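Kivi 과제 중간 진도 보고
양팔 로봇의 싱크대 주변 식기 취급을 위한 원격 시연 기반 학습 기법
보고 대상: Grilunitz 연구지원실
작성: Kamach 조작지능팀, 책임자 Kristaps Juška

1. 보고 범위

본 보고는 Kivi 과제의 2차 구간에 해당하는 시연 수집, 정제 기준 개정, 정책 학습 및 1차 평가 결과를 다룬다. 1차 구간에서 보고한 하드웨어 구성과 원격 조종 체계는 변경이 없으므로 다시 기술하지 않는다. 예산 집행 내역은 별도 양식으로 제출한다.

과제의 기술 목표는 다지 로봇 손을 장착한 양팔 플랫폼이 가정용 싱크대 주변에서 접시류를 파지하고, 방향을 바꾸고, 건조대에 세워 놓는 일련의 동작을 사람의 개입 없이 수행하도록 하는 것이다. 2차 구간에서는 이 가운데 접시의 파지와 자세 전환에 집중하였다. 건조대 삽입은 시연 자료에는 포함되어 있으나 평가는 일부만 진행하였다.

2. 시연 수집

수집은 가정용 주방과 같은 치수로 꾸민 작업 공간에서 진행하였다. 조종자는 로봇 머리 쪽 카메라 영상을 보면서 양팔과 양손을 동시에 조종한다. 한 회의 시연은 접시에 접근하는 시점에서 시작하여 접시를 놓고 손을 뺀 시점에서 끝난다. 중간에 조종자가 동작을 멈추고 다시 시도한 경우에도 기록을 끊지 않고 한 회로 처리하였다. 재시도 구간이 회복 동작의 학습에 쓰이기 때문이다.

2차 구간에서 수집한 시연은 총 2,426회이며, 정제 후 학습에 사용한 시연은 2,274회이다. 제외 사유는 다음 네 가지로 분류하였다.

가. 관절 각도 기록과 영상 기록의 시각 차이가 허용 범위를 넘은 경우
나. 손가락 관절 값이 일부 구간에서 누락된 경우
다. 조종자가 종료 신호를 누르지 않아 다음 시연과 이어진 경우
라. 접시가 손 또는 팔에 완전히 가려져 접촉 시점을 판정할 수 없는 경우

가장 많은 것은 가 항목이며, 원인은 영상 기록 쪽의 저장 지연으로 확인되었다. 기록 프로그램의 버퍼 처리 방식을 수정한 뒤에는 같은 사유의 제외가 크게 줄었다. 라 항목은 조종자에 따라 빈도 차이가 있었다. 팔꿈치를 높게 들고 접근하는 조종자의 시연에서 가려짐이 적었으며, 이를 조종 지침에 반영하였다.

3. 자세 표현과 구간 분할

초기 방식에서는 한 회의 시연 전체를 하나의 연속된 동작열로 학습하였다. 이 방식은 접근 구간에서는 문제가 없었으나, 접시를 세우는 구간에서 손목 회전과 손가락 오므림의 순서가 뒤바뀌는 오류가 반복되었다. 시연마다 두 동작의 선후 관계가 일정하지 않아 학습된 정책이 중간값에 가까운 동작을 출력한 것으로 판단한다.

2차 구간에서는 시연을 접근, 테두리 파지, 세움, 이동, 해제의 다섯 구간으로 나누고, 각 구간의 경계를 접촉 추정값과 손목 각속도로부터 자동 산출하였다. 정책은 현재 영상과 양팔의 관절 상태를 입력으로 받아 구간 확률과 짧은 동작열을 함께 출력한다. 구간 확률은 실행 중 동작열의 길이를 조절하는 데에만 쓰이며, 구간을 강제로 전환하는 용도로는 쓰지 않는다.

자동 산출한 경계의 타당성은 시연 50회를 따로 골라 사람이 표시한 경계와 비교하여 점검하였다. 접근과 테두리 파지의 경계는 대체로 일치하였다. 세움과 이동의 경계는 두 동작이 겹쳐 수행되는 시연에서 차이가 컸고, 사람이 표시한 값끼리도 일치도가 낮았다. 따라서 두 구간의 경계 부근에는 단일 시점이 아닌 전이 폭을 두어 손실 가중치를 낮추었다.

접시의 자세는 별도의 물체 자세 추정기를 두지 않고 영상 특징에 포함된 것으로 간주하였다. Emura 추정 모듈을 결합한 비교 구성도 시험하였으나, 접시가 거의 수직으로 선 상태에서 앞면과 뒷면의 판정이 흔들려 정책 출력이 불안정해졌다. 해당 모듈은 3차 구간에서 접근 단계에 한정하여 다시 검토한다.

세움 구간의 파지는 손가락을 접시 테두리 너머로 걸고 다른 손가락으로 밑면을 받치는 형태를 기준으로 삼았다. 접시 양면을 집게처럼 누르는 형태보다 손가락 힘의 편차에 덜 민감하다.

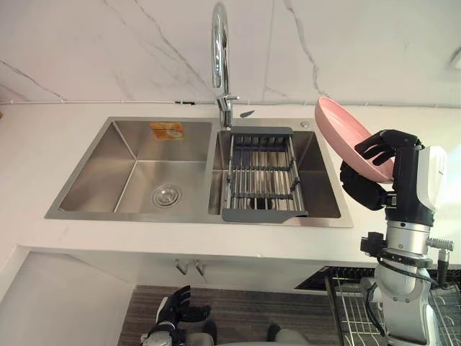 최종 수정: 1월, 15:40

분홍색 플라스틱 접시를 오른손으로 잡고 싱크대 오른쪽 가장자리 위에서 거의 수직으로 세운 상태가 위 기준 파지에 해당한다. 접시의 오목한 면은 싱크대 쪽을 향한다. 건조대는 두 개의 개수조 가운데 폭이 좁은 오른쪽에 걸쳐 있으며, 이 배치에서는 오른팔의 이동 거리가 짧은 대신 손목이 취할 수 있는 각도의 여유가 작다.

4. 평가 결과

평가는 학습에 쓰지 않은 접시 초기 위치에서 40회 실시하였다. 초기 위치와 방향은 사전에 작성한 배치표를 따랐고, 비교 대상인 연속 동작열 방식에도 동일한 배치표를 적용하였다. 성공 여부는 구간별로 따로 판정하였으며, 앞 구간에 실패한 시행은 뒤 구간의 판정에서 제외하였다. 구간별 집계표는 부속 자료로 제출하고, 본문에는 경향만 기술한다.

접근 구간에서는 두 방식 사이에 의미 있는 차이가 없었다. 테두리 파지 구간에서는 구간 분할 방식이 소폭 우세하였으나 시행 수를 고려하면 단정하기 어렵다. 세움 구간에서는 차이가 분명하였다. 연속 동작열 방식에서 반복되던 순서 오류가 구간 분할 방식에서는 드물게만 관찰되었고, 손가락이 충분히 오므려지기 전에 손목이 돌기 시작하는 사례도 감소하였다.

남은 실패는 두 유형으로 나뉜다. 첫째 유형은 밑면을 받치는 손가락이 테두리 가까이에 닿아 접시가 손 안에서 회전하는 경우이다. 손끝 접촉 위치를 직접 측정하지 못하는 현재 구성의 한계로 보며, 모터 전류로부터 추정한 접촉력만으로는 회전의 시작을 제때 검출하지 못하였다. 둘째 유형은 이동 구간에서 손목이 관절 한계에 가까워져 속도가 제한되고, 그 사이 정책이 다음 동작열을 출력하여 목표가 어긋나는 경우이다. 둘째 유형은 접시가 조작 범위의 오른쪽 끝에서 출발할 때 집중적으로 발생하였다.

건조대 삽입은 성공 판정 기준이 확정되지 않아 정량 결과에 포함하지 않는다. 접시가 봉 사이에 들어갔으나 옆으로 기댄 상태를 성공으로 볼 것인지에 대하여 연구지원실의 의견을 요청한다. 당 팀은 손을 뺀 뒤 접시가 스스로 서 있으면 성공으로 처리하는 안을 제시한다.

5. 계획 대비 진도

시연 수집은 계획한 분량을 채웠다. 정제 기준 개정과 구간 분할 학습은 완료하였다. 평가는 단일 종류의 접시에 대해서만 완료하였으며, 재질과 지름이 다른 접시에 대한 평가는 3차 구간으로 이월한다. 이월 사유는 손가락 구동부의 교체 부품 입고 지연이다. 부품은 현재 입고되어 오른손에 대한 교체와 영점 보정을 마쳤고, 왼손은 보정이 남아 있다.

양손 협조 동작은 당초 2차 구간의 선택 항목이었으나 착수하지 못하였다. 현재 정책에서 왼팔은 대기 자세를 유지하는 출력만 학습되어 있다. 시연 자료에는 왼손으로 접시를 넘겨받는 동작이 소량 포함되어 있으므로, 추가 수집 전에 이 자료만으로 사전 시험을 실시할 예정이다.

6. 3차 구간 작업 항목

관절 한계에 대한 여유를 정책 입력에 추가하고, 이동 구간의 동작열 길이를 줄인 구성과 비교한다.

손끝 접촉 위치 추정을 위하여 손가락 관절 오차를 이용하는 방법을 먼저 시험한다. 효과가 없을 경우 촉각 센서 부착을 별도 안건으로 올린다.

건조대를 왼쪽 개수조로 옮긴 배치에서 재학습 없이 평가를 실시한다. 배치 변경에 따른 성능 저하가 크면 추가 시연의 분량을 산정하여 보고한다.

평가 기록 양식을 개정하여 실패 유형을 시행 직후에 입력하도록 한다. 이번 구간에서는 영상을 나중에 다시 보며 유형을 분류하였고, 가려짐으로 인해 판정을 보류한 시행이 있었다.

7. 요청 사항

건조대 삽입의 성공 판정 기준 확정, 이월된 평가 항목의 일정 승인, 왼손 구동부 예비 부품의 추가 구매 승인을 요청한다. 예비 부품의 사양과 견적은 부속 자료에 첨부하였다. 문의는 조작지능팀 Kristaps Juška 앞으로 한다.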